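Chapter 6
Keeping Things in Order: Storage, Sorting and the Small Office

Learning goals
After reading this chapter you should be able to explain the difference between active and inactive items, set up a storage plan for a shared work area, and calculate the cost of time spent searching.

Opening case: The supply room at Daltlow

When Rajeshwari Unnithan took over as office manager at Daltlow, the company kept its supplies in one room with 20 shelves. Anyone could walk in and take what they needed. No list was kept, and orders were placed when a shelf looked low. In March she went through the room and found 300 unopened boxes of envelopes in a size the company had stopped using. The same week, two departments ran out of printer paper.

Unnithan did not start by buying cabinets. She asked each department to write down what it used in a normal day and where people went to get it. The answers showed that most trips to the supply room were for the same few items: pens, markers, tape and paper. Everything else was needed once a month or less.

6.1 Active and inactive items

An active item is one that is used daily or nearly so. An inactive item is kept for occasional use or because a rule requires it. The two kinds should be stored separately. Active items belong within reach of the person who uses them. Inactive items can go on a high shelf, in another room, or with an outside storage firm.

The work surface itself is not storage. A desk or table that holds only the current job is quicker to use and easier to clean – and papers are less likely to end up in the wrong file. In a shared area, the surface should be cleared at the end of each task.

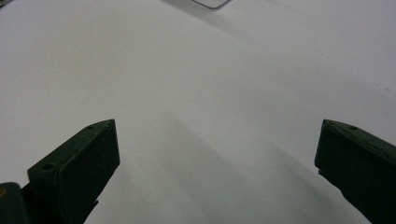

Figure 6.1 Open space on a white tabletop.

Many offices get this backward. Old catalogs and spare cables sit on the desk, while the stapler is down the hall. A short survey like the one at Daltlow will usually bring this to light.

6.2 Containers and compartments

Once active items have been identified, each needs a fixed place. Drawers hold more than open containers but hide what is in them. Open containers take up surface space, so they should be kept small. Clear plastic lets the user see the contents from the side, and dividers keep one kind of item from burying another.

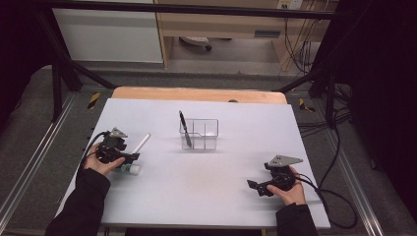 Figure 6.2 A clear desk organizer with compartments, with a black pen inside.

Labels are useful when more than one person shares a container. Use the name people say out loud, even if the supplier calls the item something else.

6.3 The cost of searching

Search time is easy to overlook, as it never appears on an invoice. Suppose a firm called Bravemine has 20 employees and each spends 6 minutes a day looking for supplies. The firm loses 2 hours of paid work every day. We will return to this calculation in Section 6.5 and add the cost of duplicate orders.

Key terms
active item, inactive item, fixed place, search time, duplicate order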